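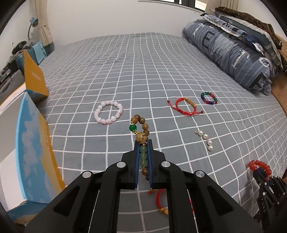
The brown wood and green one, with a few of the others on the bed

Stretch cord or wire for bracelets you wear every day?

tharushi_k
Okay bead people, I need opinions. I've been making bracelets since last November, mostly for myself and my cousins, and I keep going back and forth on what to string them on. I started with the cheap clear elastic and had two snap on me inside a month (one in a grocery store checkout line, beads EVERYWHERE). Then I bought a spool of Colance 0.8 mm, and it's been better, but the knots still creep. What are you all using? Also, does pre-stretching really do anything or is that just a thing people say?

minami_a
Pre-stretch, yes, always. Cut your piece, pull on it firmly a few times, let it sit a minute, then string. If you skip it the bracelet goes gappy after a couple of weeks and you start seeing cord between the beads. Surgeon's knot, tiny dot of glue, tuck it inside the bead with the biggest hole.

grindadura_fan
I'm going to disagree with the glue part. I glued everything for a year and the cord went stiff right at the knot, and that's exactly where mine broke. Double surgeon's knot and leave longer tails. Anything with stone beads goes on coated wire with crimps, end of story.

tharushi_k
Ugh, wire with a clasp means I need somebody to help me put it on every morning!
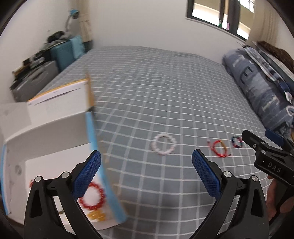 I did try crimps once and squashed three flat before one held. Maybe I need real crimping pliers and not the ones from the junk drawer.

minami_a
You do. And what glue was grindadura using? Superglue gets brittle, sure. The flexible jewelry kind doesn't. I have one I've worn in the shower for years (I know, I know).

grindadura_fan
It was the flexible kind lol. We can agree to differ. My stone ones are heavy though, so maybe that's it.

hanan_hakim
Nobody's said braided nylon with a sliding knot? No clasp, no stretch, fits any wrist. The macrame closure takes one evening to learn and then you can do it in front of the TV. Melt the ends with a lighter -- carefully, I've got a mark on my coffee table.

tharushi_k
Hanan, I love the look of those but mine come out lopsided. What thickness do you buy?

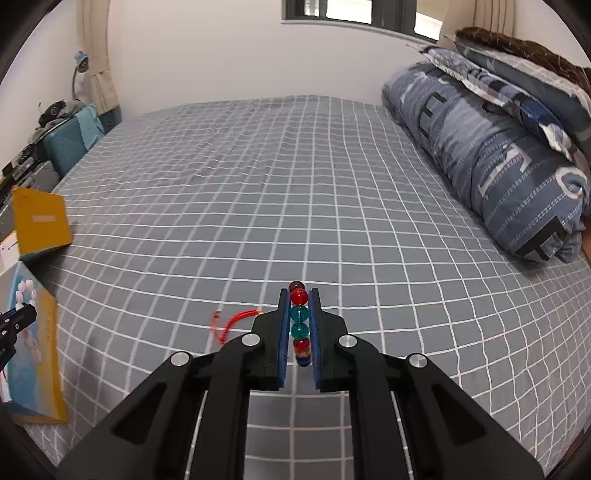 And do you knot between the beads or just let them sit next to each other? My cousin Rezaul wants one for his birthday and he's rough on everything he owns, so it can't be fussy.

hanan_hakim
1 mm for the closure, thinner if your holes are small. No knots between unless they're pearls. For a rough wearer I'd go nylon every time. The Wijesinghe shop in Tundthorpe sells it by the spool, 116 colors last time I looked at the chart.

minami_a
Still voting elastic, doubled up. But post it when it's done!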